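Nasatcombe (band)

Nasatcombe is an instrumental rock group formed in the town of Gimcombe. Its music draws on shoegaze, drone and slow ambient rock, and is built mainly on layered electric guitars, bass and a small drum kit. The group has released 2 studio albums, Esadier and Song.

Background

The members met while playing in other Gimcombe bands and began rehearsing together in April. Early performances consisted of a single continuous piece, often played at low volume for the first several minutes. A home recording of this piece circulated on cassette in an edition of 100 copies.

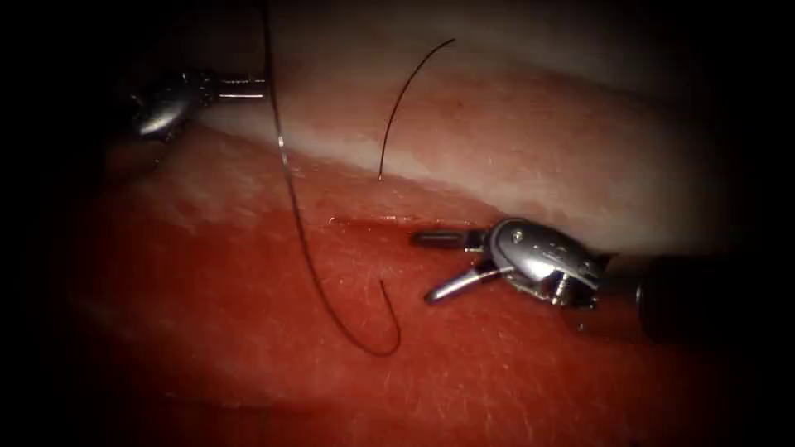
The cassette led to an offer to record at a local studio, where the group worked at night over the course of a month. Most of the guitar parts were recorded live in one room, with vocals limited to wordless harmonies placed low in the mix.

Esadier

The debut album, Esadier, contains 4 tracks, the longest of which fills the whole of the second side. Reviewers noted its gradual changes in texture and its lack of conventional choruses.

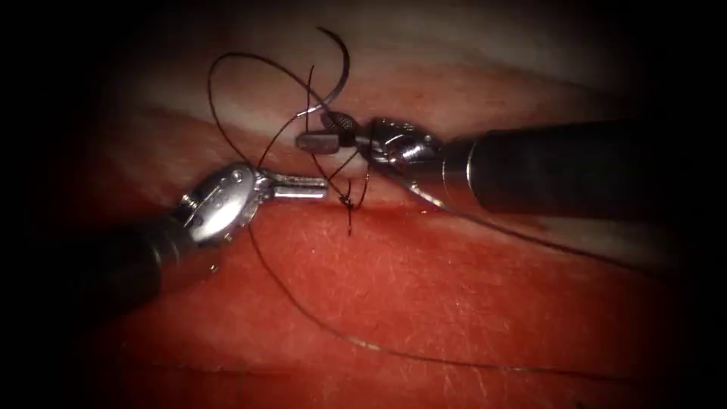

Esadier was assembled from many separate takes, and the joins between them are left audible in several places. The second track changes key at such a join, without a fade. One reviewer compared the effect to surgical stitching, in which a pale band of tissue and a deeper red one meet along a narrow seam, each keeping its own color on either side of the line. The group later performed the track with the abrupt change intact. The first vinyl pressing ran to 1,464 copies and has not been repeated.

Song

The second album, Song, is shorter and makes greater use of organ and acoustic guitar. Its title track was the first by the group to include lyrics.
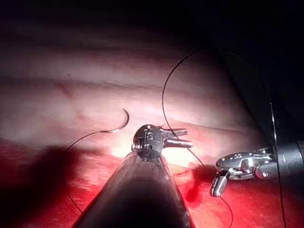

Critical response to Song was more divided. Some writers welcomed the clearer arrangements, while others preferred the density of the earlier material. The group continues to perform in and near Gimcombe, and its concerts usually open with the title track.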